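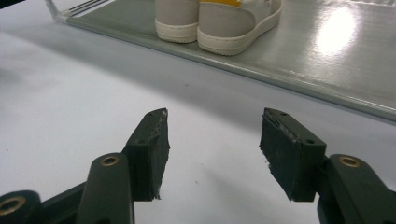 Cillow Walking Group, notes from the spring meeting, 3/28/22

I said I'd write these up while it was fresh, so apologies for any spelling. We had the upstairs room at the Raveck and a very decent turnout for a Monday, though we started late on account of the parking (again!).

Notes from January were agreed. One correction: the Okov walk was down as the short route and it was the long one, as my knees will confirm.

Money. We have £348 in the account after paying for the room and the printing. I'd been expecting less, so that was cheering. Subs stay at £6 for the year. Someone did suggest putting them up to match the group over in Yusof, but there wasn't much appetite and we moved on.

Membership. We're now at almost 60 on the list, though plenty of those only come out when it's sunny. I'm going to email everyone to ask if they still want to be on it. If you don't reply I'll assume yes.

Okov footbridge. This took up most of the evening. The handrail is still down on the far side and the steps are slippery. The landowner has had a quote of £3,950 for the whole lot, which made a few of us gulp, and would like to know if we'd put something towards it. Views were mixed. Half the room felt we use it more than anyone and ought to chip in, the other half thought it was a job for the council, and I could see both sides (not very helpful of me, I know). We agreed to write to the council first and ask what they can offer before promising a penny. I'll do the letter. Until it's mended we go round by the lane, please, even if it does add a mile.

Summer walks. Yusof woods in bluebell time, then the reservoir loop, then the evening one that finishes at the pub. Still no leader for the reservoir. I can do it if I must, but I got us lost last time and would love a volunteer!

Dogs. Fine on all walks, on leads through the sheep fields. We had this same talk in January and I don't think anyone has changed their mind.

Any other business. The first aid kit needs new plasters and a proper bandage, and I've got it at home so I'll sort that. A blue flask was left in the minibus after the Okov trip. There was also a long chat about whether we should have a group fleece, with strong feelings on colour, and we'll pick it up next time.

Next meeting will be after the bluebell walk, same room if they'll have us. I'll email the date once the Raveck gets back to me.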